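Is a paper cup sleeve subscription worth it for a small office?

Posted by Takora_desk
December 19, 2020

We have 20 people on our floor and the coffee supplier, Stesura, wants to put us on a plan: 44 dollars a month, cups "as needed." I asked what "as needed" means and got a brochure. Has anyone signed up and come out ahead? I suspect we'd save more by telling people to bring a mug.

mirandafan137

We had it for a year. It's fine. Cups show up, you don't think about it. I'd do it again.

isitz_back_office

"You don't think about it" is exactly how they make their money. Read the contract before you believe the word savings. Ours had a delivery fee on page 2 that the salesman never brought up, and the price went up in September with no notice I could find.

Buy a case of plain white ones from a restaurant supply store and see how long it lasts. A double wire holder is all the storage you need - ours cost less than one delivery fee.

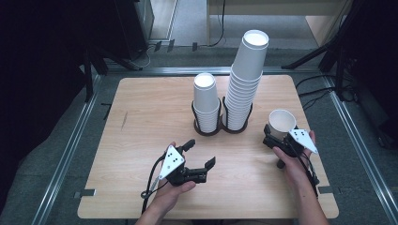

Things to check before signing

Minimum term, delivery fee, and whether unused cups can go back. Get all of it in an email. If they'll only say it over the phone, I'd assume the answer is no.

And the mug idea sounds great, but ask who is going to wash them. Our sink was full inside a week.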